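Bench Notes: the Lollus arm kit comes to my kitchen

I've wanted to get my hands on the Lollus kit since Hanna Zalewska brought hers along to our December meet-up and hogged the good power point all night. So when Clodiris offered the newsletter a loan unit I said yes before I'd finished reading the email! For your $3,058 you get the arm, the gripper, the wrist camera and a licence for the Janjua software. (It's $2,759 if you leave off the wrist camera. Don't leave off the wrist camera.)
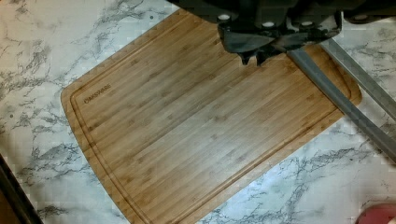
Bench Notes, Issue 244, page 30

My favourite test for any gripper is a flat thing on a flat surface, and a bamboo chopping board on a marble-look benchtop is a ripper of one. There's hardly an edge to get hold of, and the fingers on this kit come down to toothy little points, so I spent a whole evening fiddling with approach angles and drinking tea. Janjua lets you nudge the wrist a touch at a time from the keyboard, and I got a bit addicted to it.

The manual is the weak spot. It reads like three people wrote it in three different sheds, and the calibration chapter sends you off to an appendix that isn't there. Hanna lent me her own notes, bless her, and I was going again before dinner.
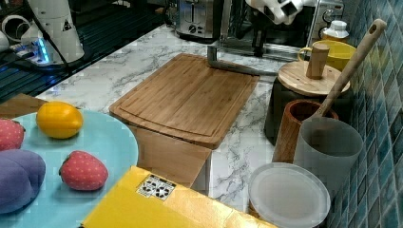

Clutter is what I care about most, as my place never looks like a demo video. Janjua has a mode for picking a target out of a busy bench, and you can't fault the bench for busy: board up on a cardboard box, toy lemon and strawberries on the blue plate, wooden spatula lying across the canister lid. I'd like the object list to be searchable, though. Scrolling gets old fast.

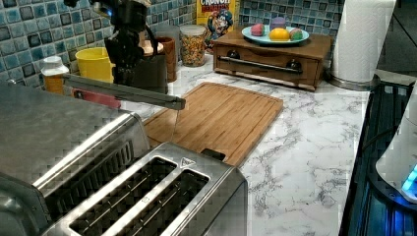
Reach is the other thing people keep asking me about. Drarholm sells an extension finger for this sort of kit, and I'm keen on a long, flat finger for getting at the back edge of a board when there's a toaster parked in front. Things with handles are next on my list, and that little drawer beside the Cap'n Crunch is looking very tempting. Send me your own suggestions before the loan unit goes back to Clodiris!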